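Samano Meditation Cushion – Round, Buckwheat Fill
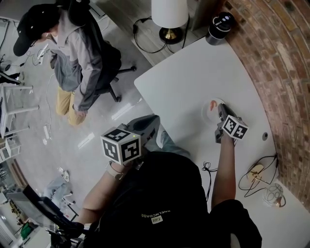

Category: Prayer & Meditation / Floor Seating

The Samano is a firm round cushion for daily sitting, prayer or breath work. It raises the hips so the knees can drop toward the floor, and it keeps its height through a long sit. The cover is cotton canvas with a side zipper. The hulls are in a separate inner bag – open it and take some out if you prefer a lower seat.

Diameter: 14 inches
Fill: buckwheat hulls
Cover: machine wash cold, hang dry
Inner bag: do not wash
Colors: Slate, Clay, Moss
Item no.: 493

Supports up to 530 pounds. New hulls settle during the first few weeks, and a refill bag is sold separately. For kneeling, pair it with the Arberg floor mat.

Each order includes a printed card with a short evening meditation by Nadiia Sirko, in English only.

Sold by Stimovness. Unused cushions may be returned with the tag attached. Covers in Moss are on back order until September – Slate and Clay ship now.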